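How a Robot Hand Gets Ready for Work

Every machine that picks things up needs looking after. Robot hands need it most of all. 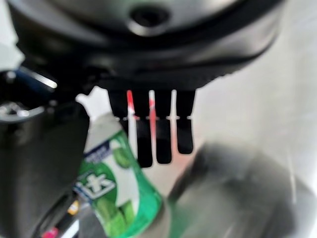
The fingers of a robot gripper, with a green-labeled drink bottle nearby.

The hand of a robot is called a gripper. The one in the picture is black, and its fingers are flat with rounded ends. They are not all the same length. Your own fingers aren't either. Hold up your hand and look.

At the Ukero workshop in Iltby, a robot named Shim practices picking up things people use at home, such as bottles and bowls. Before Shim can do any of that, someone has to get the gripper ready. The job takes 15 minutes on a good morning.

Step one: power off

The first thing the worker does is switch off the power to the arm. A robot can't feel that a person's hand is in the way unless it has been built to. The worker hangs a tag on the switch so no one else turns it back on.

Step two: clean the fingers

Dust and sticky spots are bad for gripping. If you have ever tried to open a jar with butter on your hands, you know what happens. The worker wipes each finger with a damp cloth, front and back, and then goes over it with a dry one. The gaps between the fingers are narrow, so a thin strip of cloth is pulled through them.

Step three: check the screws

A robot shakes a little every time it stops and starts. Over many days the shaking can make screws work loose. Shim's gripper and wrist have 18 screws that must be checked. The worker uses a tool called a torque wrench, which clicks when a screw is tight enough. Too tight is a problem too, as it can crack the part underneath.

Step four: teach it where "open" and "closed" are

Now the power goes back on and everybody stands behind the yellow line. The gripper opens as wide as it can and closes again, 2 times. A computer program called Filine writes down how far the motors turned. This is called calibration (say it: kal-uh-BRAY-shun). It is like stepping on a scale and making sure it says zero before you weigh your apples.

Step five: try it on something real

Bottles make a good test. They are smooth, they can tip over, and a soft plastic one will bend if you squeeze it too hard. A label can be tricky for the robot's camera as well. On the bottle in the picture there is a large Chinese character, 冰, which means "ice." People who read Chinese know it right away. To the robot it is a patch of white on green until it has been trained to tell bottles from other things.

What happens when a part wears out?

The workers keep a logbook. When Shim's last set of fingers was taken off, the book said they had closed 3,626 times. The old ones go in a box, new ones are fitted, and all five steps are done again from the start.

Words to know

Gripper: the part of a robot that holds things.
Calibration: checking a machine so its measurements are right.
Torque: a twisting push, like the one you use on a doorknob.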